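Mildale swap shelf gets a bigger home

24 July 2019

If you've been anywhere near the Imley Street library lately, you'll have noticed the doors to the old periodicals room are open again. I stopped in after lunch and came home with a bread book and a jigsaw I have no room for, so consider this a warning as much as a news item!

The swap shelf started out as a single bookcase by the restrooms (you had to turn sideways if anyone was coming out). You left a book, you took a book, and that was the whole system. Then people began leaving puzzles, then seed packets, then a fondue set, and by spring the thing had spilled onto the floor and the fire inspector had opinions. The town council voted in June to give it the periodicals room, and it opened this week with 457 items on the list.

Jolene Ashby runs the desk there, and she told me the puzzles go fastest. "I put out a thousand-piece lighthouse and it was gone before I'd sat back down," she said. Cookbooks are slow, apparently, unless they have to do with grilling. She'd love more large-print novels, and please, no more encyclopedias. She has two full sets already and they're heavy.

The rules are pretty loose. You don't need a library card and you don't have to bring anything in order to take something, though it's nice if you do. Small kitchen stuff is fine if it's clean and has all its parts. Clothes still go to the thrift store on Trakum Avenue, and nothing with a plug is allowed until they find someone to test it.

What I didn't expect was how much is arriving by mail. Folks who grew up in Mildale and moved away have been sending things back, mostly paperbacks, and one former resident shipped a whole run of gardening magazines from out of state. I think that's lovely, even if the postage must have cost more than the magazines did.
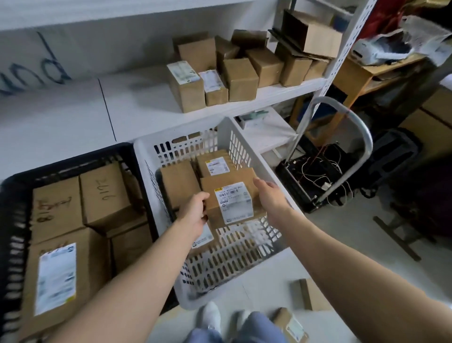
Onyekachi Bako, who teaches at Idahosa Elementary, is already planning a kids' corner for September. He's got around 80 picture books promised and is looking for a low table and a rug, so if you have either one sitting in the garage, give the library a call and ask for him. He'd also take beanbags, but only ones with a washable cover (he was very firm on this).

The room is open whenever the library is, and you can drop things off at the side door until 2 p.m. I'll be bringing back the jigsaw once I've finished it. The bread book I'm keeping.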